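How a Song Gets Made

You hear a song on the radio and it lasts three minutes. Making it may have taken many months. Most songs go through the same steps, whether the singer is famous or is playing for the first time at a school fair.

Writing the song

A song has two main parts: the words and the tune. The words are called lyrics. The person who writes a song is a songwriter. Sometimes the songwriter and the singer are the same person, and then we call that person a singer-songwriter.

Some writers start with the words. Others hum a tune until it sticks. Zahira Sembiring writes songs on the piano and keeps a notebook for lines she likes. She wrote 49 songs before she picked the ones for her first album. The rest are still in the notebook.

Most pop songs have verses and a chorus. The verses tell the story, and the words change each time. The chorus comes back again and again with the same words. It is usually the part you remember. Many songs also have a bridge, which comes near the end and sounds different from everything before it.

Making a demo

A demo is a rough recording. It may be just one voice and one guitar, recorded on a phone in a bedroom. The demo helps other musicians learn the song. Zahira's demo of "Rolturier" had a dog barking in the second verse.

In the studio

A recording studio is a building or room made for recording sound. The walls are often covered with soft panels that soak up echoes. Zahira recorded her album in August at a studio called Jastness.

The musicians don't always play at the same time. Often the drums are recorded first, then the bass, then the guitars and keyboards. The singer may come last. Each part is saved by itself and is called a track. One song can have 50 tracks or more. A singer wears headphones to hear the other parts while singing, and may sing the same line many times. Each try is called a take.

The person in charge of the recording is the producer. The producer might say that a song is too slow, or that it needs a trumpet. The engineer sets up the microphones and runs the equipment.

Mixing and mastering

Mixing means putting all the tracks together. The mixer makes some parts louder and some softer so that you can hear the voice clearly. After that comes mastering. This step makes sure the songs on an album match each other, so you don't have to reach for the volume knob.

Sending it out

A record label is a company that helps musicians sell their music. Zahira's label is Branedetti. It made 4000 copies of her album "Kiani" on disc and put the songs online too. In the first month, people bought 2723 of the discs.

Each time a song is sold or played in public, the songwriter should be paid a small amount. This money is called a royalty.

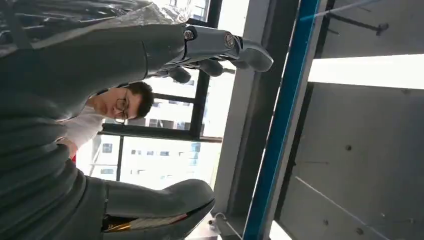 Royalties can come in for many years. An old song might be used in a movie, or another singer might record it again. A new recording of someone else's song is called a cover, and the person who wrote the song still gets paid for it.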